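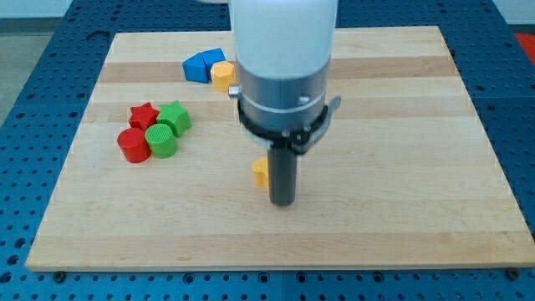
Bindu Achari reckoned we should have skipped the talk and gone straight to the dye shed, and after an hour on folding chairs I was with her. Kelholm mill open day, 2023-01-23. Notes typed on the train, sorry for the mess.

Got there late, wrong bus. Coffee gone already. Ticket number 1127, which got me into the second group with Walid Twal leading. Good guide, fast walker.

Carding room first. Loud! Lint on every ledge, you taste it for the rest of the day. They run 29 looms upstairs, mostly blankets, a bit of coat cloth in October when the orders come in. Didn't catch the name of the weave, somthing with a double edge. Two looms stopped for rethreading so we got up close to those.

Dye shed was the best part by miles. Steam, wet floor, a deep rusty red going round in the vat. Wear old shoes. I didn't.

Shop is tiny and cash only. Bought a gray scarf and a bag of offcuts for my sister's quilt. Soup at the Pulavach cafe across teh road, lentil, decent, slow service. Last bus back leaves from the bridge, not the mill gate.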